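Dye notebook, December - madder, second bath
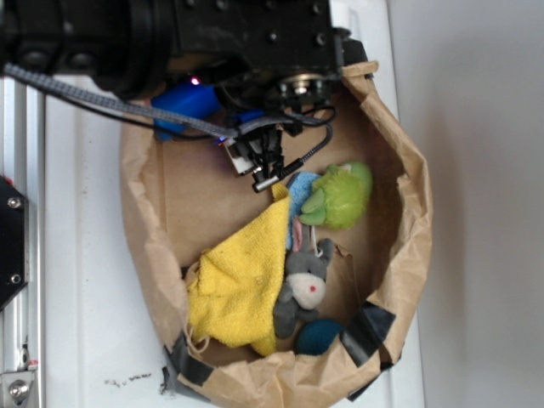

Brown paper bag, top rolled down, soft things inside.

Started the second madder bath a little after 9 this morning, with Edit keeping me company and the radio on low. I used 42 grams of the Grevari root, ground finer than last time, and let it soak overnight in rainwater. Dilek swears the tap water here is what gave us that lovely brick color in the fall, so I may have to eat my words (I have a skein set aside to try it her way).

Held the pot at 56 C for most of the morning, though it crept up while I was on the phone with Rozália - my own fault, and the wool has come out browner than I wanted. Still a friendly sort of color! Six skeins on the rack now, tags tied on.

Need to ask Bianka for more alum, and to find the page where Dénes wrote down his chalk amounts.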